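J'ai enfin fini la saison 2 d'Imell et il faut que j'en parle à quelqu'un ! Pour celles et ceux qui n'ont pas suivi, c'est la série sur les Lightfoot, cette famille qui tient une laverie à Hernport (le père bricole les machines, la mère fait les comptes sur un coin de table).

Dans l'épisode 8, la grand-mère refuse de vendre alors qu'ils ont deux loyers de retard, et moi j'ai pleuré devant mes pâtes. Les scénaristes parlent d'argent sans en faire un sermon, ça change des salons immenses où personne ne travaille jamais.

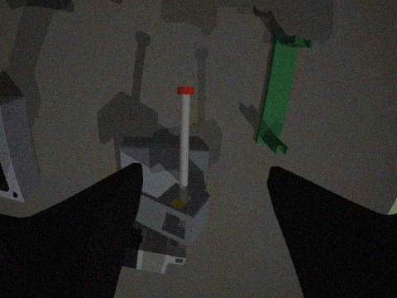
Barry Furnival m'a écrit que j'étais trop gentille, et que des gens aussi fauchés n'auraient jamais gardé la maison pendant 15 épisodes. Bon, il marque un point. Mais la scène du bus, Barry, la scène du bus !

Je la revois ce week-end avec ma sœur.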